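Whitcombe Institute of Textile Studies
Certificate in Textile Care and Conservation
Unit 4: Fibre Behaviour in Laundering and Storage
Course handout, revised May 2026

Purpose of this handout

These notes accompany the second block of lectures in Unit 4. They summarise the material on cellulosic fibres, knitted structures and the handling of white goods, and should be read before the practical session in the Clemcombe laboratory. Students are expected to bring a printed copy.

4.1 Cotton and water

Cotton is composed almost entirely of cellulose. Its molecules carry hydroxyl groups that attract water, and for this reason the fibre swells when wetted. Swelling is greater across the fibre than along it. In a yarn, the swollen fibres press against one another and the yarn is forced to take a longer path around its neighbours. The cloth then becomes shorter, although the individual fibres have scarcely changed in length.

Cotton is stronger wet than dry. Viscose, although also cellulosic, loses a considerable part of its strength when wet and must be supported during handling. Students frequently confuse the two in written answers.

4.2 Relaxation and progressive shrinkage

Relaxation shrinkage is the release of tension introduced during spinning, knitting and finishing. Most of it takes place in the first few launderings. Progressive shrinkage continues over repeated cycles and is associated chiefly with wool, where the scales on the fibre surface cause felting.

Dimensional change is expressed as a percentage of the original measurement. A panel marked at 142 mm before washing and measured again after drying is recorded on the Vetow sheet, with length and width entered separately. A negative figure indicates shrinkage. Results are not to be averaged across the two directions.

4.3 Woven and knitted structures

A woven cloth is formed from two sets of yarns crossing at right angles. It has little stretch along either set and rather more on the bias. A weft-knitted cloth is formed from interlocking loops, which can change shape under a small load and recover when that load is removed.

Rib structures alternate face and reverse loops in columns. The fabric draws in on itself when relaxed and extends readily in width, and it is widely used for collars, cuffs and waistbands. Loss of recovery in a rib band – often described by customers as "bagging" – may result from excessive heat, prolonged hanging or the breakdown of an elastomeric yarn.

4.4 Folds and creases

A soft fold in a white fabric places little strain on the fibres at the bend. A pressed crease concentrates strain along a single line, and repeated pressing in the same place leads to abrasion and eventually to splitting. Objects held in long-term storage should be refolded along different lines every 12 months and padded with acid-free tissue.
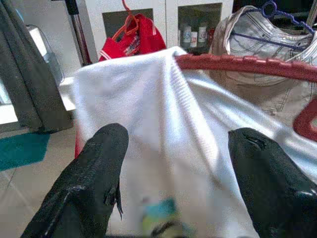
4.5 Yellowing of white goods

Yellowing has several causes, among them residual body oils, alkaline detergent left by poor rinsing, and the migration of phenolic compounds from packaging. Optical brighteners also degrade on exposure to light. Chlorine bleach must not be used on wool, silk or elastane blends.

Preparation for the practical

Read sections 4.1 to 4.3 and complete the Draltuvent worksheet, questions 1 to 6. The written report has a limit of 1,000 words, excluding tables. Laboratory coats and closed footwear are required. Reports are to be submitted through the unit page.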